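Does keeping dry grain in an open steel bowl ruin it, or is this another airtight-jar sales pitch?

Posted in Kitchen & Pantry
Asked by nosirden_kitchen

I cook from the same bowl most of the week. I fill it from the big sack, leave it on the table with a spoon and a little cup for measuring, and scoop from it as I need to. Never had a problem in years of doing this.

Now my sister-in-law tells me I have to move everything into sealed jars because grain "loses its freshness in hours" once it's open to the air. She sent me a link to a set of Clondix canisters that costs more than the sack did. The page says they keep food fresh "up to 600 days." Compared with what? It doesn't say.

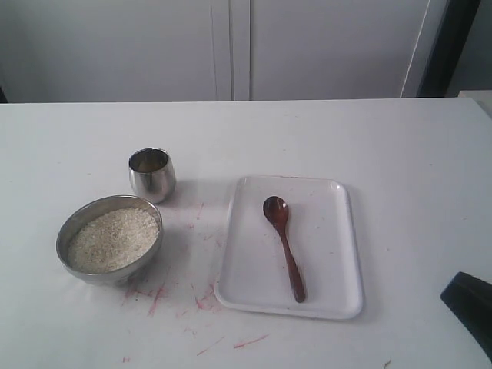 My usual setup: bowl, cup, tray and spoon.

So what goes wrong with dry grain in an open bowl for a few days? I'm not asking about months. I also want to know if a steel cup is any good for measuring, or if I need a real set. Please don't just tell me what the jar label says.

3 comments on this post

Adebayo Etim
Hours is nonsense. Dry white rice or semolina won't go bad on a table in an afternoon, or in a few days, if the kitchen is dry. The things that do happen are dull. It picks up smells, so don't leave it next to onions. It picks up dust. If you live somewhere humid it takes on some moisture and can clump. And pantry moths will find it sooner or later, though in my experience they usually come home in the sack, so a jar only traps them in there with your food.

Brown rice and whole grain flours are a different matter. They have oil in them and go stale faster, and I would keep those closed and cool.

What I'd do is put a plate over the bowl at night and keep the sack shut with a clip. Total cost, one clip. As for "up to 600 days," any number with "up to" in front of it includes zero.

On the cup: fine for rice, where all you need is the same cup for the grain and the water. Not fine for baking. Fill yours with water to the brim once and pour it into a measuring jug. Mine came to 265 ml, and I had been treating it as a standard cup the whole time, which explained a lot of dry cakes.

savolainen_h
just get jars. everybody has jars. I got mine at Eswood and have been happy with them, no bugs so far

Adebayo Etim (reply)
No bugs so far is also what the person with the open bowl says.

eswood_mum
I'm with the bowl people up to a point, but I'd ask how much you put out. If you empty the bowl every 2 days, leave it alone. If you keep topping it up, the stuff at the bottom could be very old and you wouldn't know it. Tip it all out now and then, wash the bowl, and dry it all the way before you refill. A damp bowl will do more harm than open air.

One more thing, keep the spoon out of the bowl if you also stir wet food with it. A tray for it to sit on is a good habit.

nosirden_kitchen
Thanks. I do top it up, so guilty there. Will use a plate at night and check the cup with a jug. The canisters can stay in the shop.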